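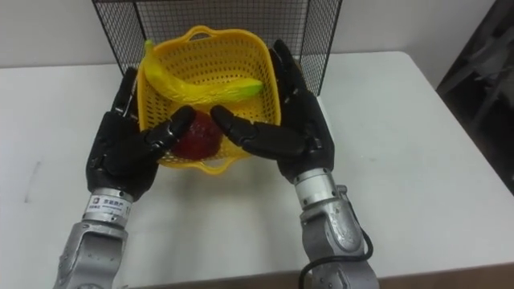
Saímos de Cluvcombe ainda com nevoeiro e chegámos ao pomar da Drallora mesmo a tempo da primeira volta do dia aberto. Que sítio! São 14 hectares de macieiras em encosta, virados a sul, com um ribeiro ao fundo e um caminho de terra que sobe até ao armazém antigo. Em março ainda não há fruta nas árvores, claro, mas os gomos já estavam a abrir e a guia parava a cada passo para nos mostrar a diferença entre um gomo de flor e um de folha (os de flor são mais gordinhos e têm uma penugem cinzenta).

A variedade da casa chama-se Wulik, uma maçã pequena e ácida que quase desapareceu da região. Ao lado plantaram a Rajput, mais doce e tardia, que segundo a guia aguenta no frio até à primavera seguinte. Provei as duas, cortadas em quartos numa tábua — e fiquei rendida à Wulik, que estala nos dentes e deixa um gosto quase a limão.

Depois veio a poda. Deram-nos tesouras, luvas e uma árvore velha por grupo, e a instrução de tirar primeiro os ramos que se cruzam. Parece simples até se estar debaixo da copa, de pescoço torcido, sem saber qual dos dois deve ficar!

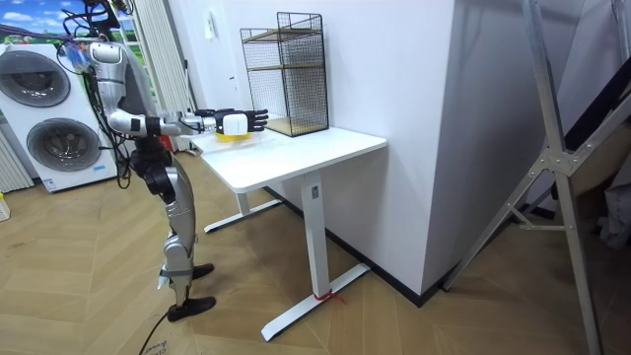
E pode-se visitar fora do dia aberto? Só por marcação, em grupos de 20 pessoas no máximo, e a prova de maçãs fica de fora.

O armazém foi a parte de que mais gostei. Cheira a maçã e a madeira velha, e a fruta que sobra da colheita é guardada em tabuleiros, separada por variedade e com os pés todos para cima. Na última época encheram 2205 tabuleiros, um número que está escrito a giz na porta, por baixo dos anos anteriores. Vimos também a prensa de sumo a trabalhar. 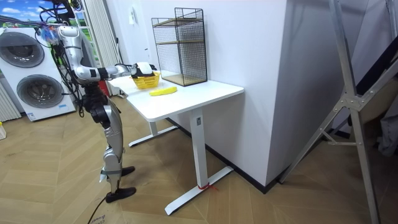 O sumo sai turvo e castanho, nada parecido com o do supermercado, e leva as duas variedades misturadas. Bebemo-lo em copos de barro, à porta, com broa e um queijo fresco que alguém ia cortando sem parar. Trouxe 4 garrafas e já me arrependo de não ter trazido mais.

À tarde houve uma oficina de enxertia, e foi aí que perdi a noção das horas. Corta-se o garfo em bisel, faz-se o mesmo corte no porta-enxerto, encaixam-se as duas cascas e ata-se tudo bem apertado.
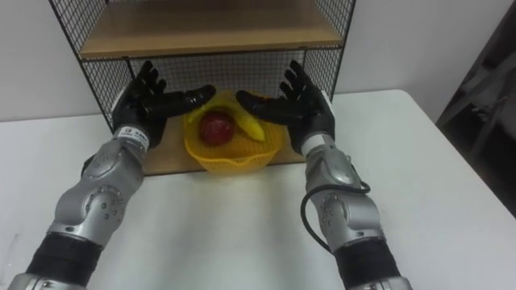
O meu primeiro ficou torto, o segundo já mereceu um aceno da guia, e vieram os dois para casa embrulhados em jornal molhado. Estão agora em vasos na varanda, à sombra, com uma etiqueta cada um.

Para quem quiser ir: calçado que possa sujar-se, um casaco a mais e dinheiro trocado para a banca das compotas. O caminho de cima fica enlameado depois da chuva, por isso convém deixar o carro junto ao portão.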